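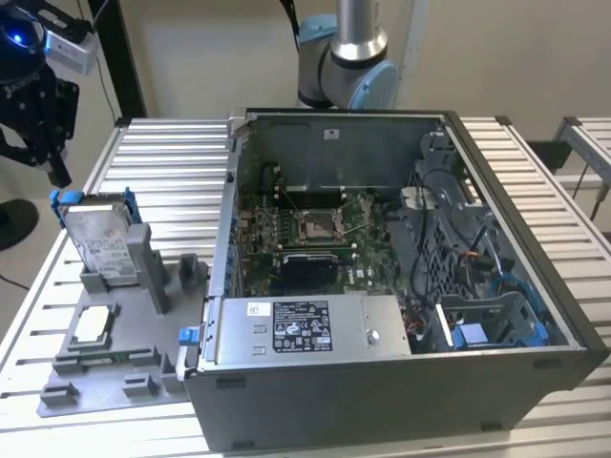
The Dell tower on its side with the cover off, drive in its blue bracket standing in the tray to the left.

Opened-up desktop inspection, with my comments
Tudesness workshop, Cakar
Sheet 11, March round

I fill these in as I go, so the comments are longer than the boxes were meant for. Sorry to whoever has to type it up (it's me). Marks are the usual ones: OK, NOTE for something to keep an eye on, FIX for something that has to be done before the case gets closed up.

PART A. BEFORE TOUCHING ANYTHING

A1. Mains lead out of the power supply and off the bench: OK
Lead out, coiled up and hung on the hook by the door. I don't count "switched off at the wall" as out, and I've said so on the last two sheets as well.

A2. Power button held in for a few seconds with the lead out: OK
Did this twice as I couldn't remember doing it the first time.

A3. Wrist strap on and clipped to bare metal: NOTE
The strap is fine but the crocodile clip has got lazy and slides off if you lean over. I clipped it to the bench in the end. New clip needed. I looked in the drawer marked CLIPS and it was full of cable ties.

A4. Rings, watch, lanyard off: OK
Lanyard especially. It swings straight into the case.

A5. Case steady on the bench: OK
On its side, open side up, nothing trapped underneath. The slotted top on the Aranda bench is lovely to clean but it does eat screws, so check the slots with a torch before you decide one's missing. I found two in there, neither of them from this machine!

A6. Side panel put somewhere sensible: FIX
I'd leaned it against the table leg and then kicked it. It's on the shelf now. Please don't copy me.

PART B. INSIDE THE CASE, A LOOK ROUND

B1. Power supply label readable: OK
It's the black label on top and it's all there, no peeling. The supply stays shut, full stop. We don't open them here whatever the fault is.

B2. Screws and fixings on the power supply: OK
All nipped up. Didn't force anything.

B3. Processor socket: FIX
The socket's empty and the lever's up, and I really don't like leaving one like that. Those contacts are tiny, and a sleeve or a dropped screw will finish the board off in a second. If the chip isn't going in straight away there should be a plastic cover on it. I had a rummage and we've run out, so it's gone on the shopping list. Until then, nobody reaches across the middle of this board holding a screwdriver, me included.

B4. Memory slots: OK
Clips checked, no cracks that I can find. I ran the torch along them for fluff and got a little bit out with the soft brush.

B5. Motherboard, general look: OK
No brown marks, no bulging tops on the capacitors, no burnt smell. I always have a sniff. It feels silly but I've caught a bad one that way.

B6. Expansion slot latches (the blue ones along the back): NOTE
One of these is stiffer than the others. It moves if you press and slide together. Don't lever it with a flat blade, they snap, and then you're hunting for a donor case for the rest of the afternoon.

B7. Dust: NOTE
Not bad for its age. Short puffs of air from a distance and hold the fan still while you do it. I gave it a quick go and stopped when I started sneezing, so call it half done.

B8. Sharp edges: OK
The inside lip of the case is the one to watch. I've got a scratch on my thumb from a different tower that I'm still cross about.

PART C. CABLES

C1. Black cables at the drive cage: NOTE
There's plenty of slack and it loops up over the cage. Fine with the lid off, but I'd want them tucked down before the panel goes back on. The panel will go on if they aren't - it'll just pinch one, and you'll be none the wiser until something stops working.

C2. Blue SATA cable: OK
No sharp kinks and the plastic on the plug isn't split. Hold the plug when you pull it, not the cable. I know everyone knows that.

C3. Clips and ties: OK
Leave the one near the top of the cage where it is please, it's doing a good job.

C4. Anything near a fan: OK
Clear all round.

PART D. HARD DRIVE
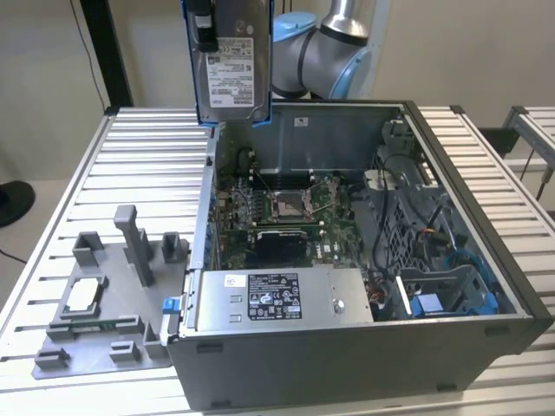 Drive held upright over the back left of the case, still in its blue carrier.

D1. Drive held by its sides or its carrier: OK
Keep off the circuit side. The blue carrier gives you something to get hold of, so leave it on for as long as you can.

D2. Clear space under the drive while it's being moved: FIX
This is my main grumble this time round. Anything carried over an open case can be dropped into an open case, and this one has an open socket in the middle of it. The route ought to go round the edge, or the socket ought to be covered first. See B3, it's the same job really, and a cover that costs next to nothing would sort both.

D3. Drive label facing out so it can be read: OK
Makes it so much quicker to match up with the job sheet. When you write the serial down, read it back to yourself as well. I got one wrong last year and we had 100 drives on the shelf to look through.

D4. Carrier clips and pins: OK
Had a good look for white stress lines in the plastic at the corners. None.

D5. Somewhere safe to put the drive down: OK
The grey printed tray to the left of the case is the place. It has a slot the drive will stand up in, which I like a lot better than having it lie loose on bare metal. Have a look at the tray before you use it in case there are bits left in the other holders.

D6. Drive cage: OK
Nothing rattling about in it. The latch wants a proper push.

PART E. BENCH AND ROOM

E1. Bench clear apart from the job: OK
No mugs. I had mine on the windowsill and I'd like that noted.

E2. Floor clear: FIX
One box of old keyboards right where you'd step back. Moved it myself, but it'll creep back, it always does.

E3. Walkway 900 mm or wider: OK
Measured with the tape. It's 900 mm exactly with the stool pushed in, and the stool is never pushed in.

E4. Light over the bench: OK
Good enough to read the small print on a label without squinting.

E5. Extinguisher reachable, tag in date: OK
CO2 one, on its bracket, pin in.

STILL TO DO BEFORE THE PANEL GOES BACK ON

Socket covers (get a bag of them, please, we'll use them).
New clip for the wrist strap.
Finish the dusting.
Tuck the black cables down.
Keyboards to the Tudon pile in the back store. That pile is at 80 items now and I'm told it's going in March, so let's get them in before it does.

I'll come back to the three FIX items that are still on my mind (B3, D2, E2) after lunch. A6 is done, I've ticked it off in pencil. If you need the bench before then, leave the case where it is and work at the other end.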